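Fulludier Replaces Crew Rostering Software Ahead of Winter Timetable

Fulludier to move all flight and cabin crew to the Mavska rostering platform

Regional carrier Fulludier will move its crew rostering to a new software platform, Mavska, supplied by the aviation systems firm Winuretti. The platform takes over pairing construction, monthly roster publication and day-of-operations reassignment, which the airline now runs on three separate programs.

The changeover covers 396 flight and cabin crew. Maintenance and ground handling staff will stay on their current scheduling software.
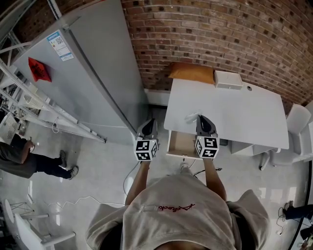
Tórshavn, Wednesday, October 14, 2026

Fulludier and Winuretti have signed a 7-year licence and support agreement for Mavska. The contract includes data migration, interface development and user training. Financial terms are not disclosed.

Mavska builds crew pairings from the published flight schedule and checks each one against duty time limits, minimum rest, aircraft type qualification and base assignment. Where a pairing breaks a limit, the planner is shown the rule concerned and the flights affected. Rules are held in a table that the airline can edit without a software release.

During acceptance testing the system was loaded with a past schedule of 2944 flight sectors. It returned a complete set of pairings, of which 211 were referred to a planner for manual review. Most referrals concerned late arrivals followed by an early departure from the same outstation, a pattern the airline has chosen to keep under manual control.

"The present arrangement requires planners to re-enter the same change in more than one program," said Brynhildur Skov, Head of Crew Planning at Fulludier. "With a single record for each crew member, a change to a duty is entered once and the remaining hours are recalculated at that point."

Crew members will view rosters, request days off and acknowledge changes through a web page or a phone application. Bids for days off are ranked by seniority within each base, as they are today. The bidding rules were not altered as part of the project.

Mavska will run in parallel with the existing programs for one full roster period. The first roster published from Mavska alone will be the December roster. Historical duty records will be carried over and kept in read-only form.

"The interface to the movement control system was the largest single item of work," said Hafþór Brøndum, Delivery Manager at Winuretti. "Delay messages now reach the crew record directly and the legality check is repeated for every duty affected."

Planner training is under way at the Tórshavn office. Crew will receive a short online module and a printed reference card before the parallel run begins.

Media enquiries
Sunita Kushwaha, Corporate Communications, Fulludier

Technical enquiries
Ívar Bisgaard, Product Office, Winuretti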